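Search the diary
Type and press enter

April 11, 2018

Up before the alarm and on the early bus to Clulldale with my notebook on my knee, because last night I finally worked out how I want to score the tray task, and I couldn't wait to try it on the real hand instead of on the back of an envelope.

For weeks we have been giving each run a plain yes or no. Part ended up where it should, tick. Part didn't, cross. It's quick to fill in and it throws away nearly everything I care about! A grasp that slid off at the last moment gets the same cross as one that closed on thin air. So the new sheet has a line for each stage (reach, touch, close, lift, carry, let go) and you write down the last one it got to cleanly. Yamuna Chacko said it sounded like marking a driving test, and I said yes, exactly, that's the idea, and she went off to sharpen a pencil.

Capacitors again. I'm fond of them by now. They're smooth, they roll when they're on their side, and a standing one will topple if a finger so much as brushes the top. The lemon and the tape measure stay on the mat as distractors, along with the breaker, and the policy is meant to leave all three well alone.
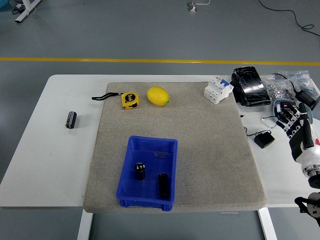

Two in the blue tray, both upright, and one off the mat on the left.

We had 112 runs to get through under the new scoring, split between the old Stillow policy and the one Themis Manolakis trained over the weekend, which he has called Nusora and won't say why. The new one had 800 demonstrations behind it, all gathered by hand, a fair few of them by me with a sore shoulder.

By lunch you could already see a pattern in the pencil marks. The old policy fails early. It reaches, touches, and then closes too soon, so most of its crosses pile up on the third line. Nusora gets past that far more often and loses the part later, during the carry, when the wrist turns. Under yes or no the two looked so alike that we'd more or less decided the weekend had been wasted. Poor Themis! I showed him the sheet and he read it standing up with his coat still on.

I want to be careful here, for my own sake when I read this back. One table, one hand, one kind of part, and the two of us marking. Yamuna and I scored 52 of the runs separately to see whether we agreed, and we differed on 14 of them, nearly all over whether something counted as "close" or "lift". That's too many. We need a rule for it, something like daylight under the part, and I'd rather settle that before we touch another run. I've written DAYLIGHT on the whiteboard in green so it can't be rubbed out by mistake.
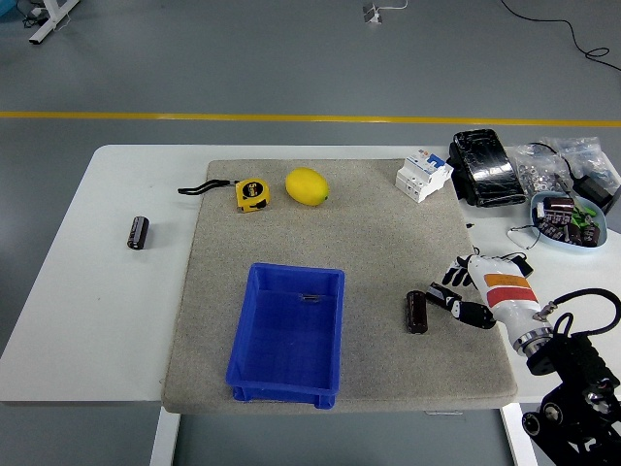

Filed under: METHODS AND MUDDLES

After tea we talked about the parts that lie down. I'd been lumping them in with the standing ones, and I don't think I can any more. For an upright capacitor the fingers can come in from the side. For one on its side at the bottom of the tray, near the wall, there's hardly any room to get a finger behind it, and it's a different problem altogether. So, separate columns from tomorrow. Themis thinks the carry losses will turn out to be mostly the ones picked up lying down. I think it's the wrist speed. We have bet a packet of ginger nuts on it.

Asante wants a page from us by July and for the first time I know what I'd put on it. Home late, beans on toast, still thinking about wrists.

3 comments

pegandline: Love the stages idea. We do something similar with drawer opening and the argument about where one stage ends never really goes away. Good luck with daylight.

Rowan T: Does a part that gets dropped and then picked up again count as carry or do you start over?

moss_and_solder: I'm with you on the wrist speed. Hope you like ginger nuts.

This site uses cookies to remember your settings. Accept | Manage choices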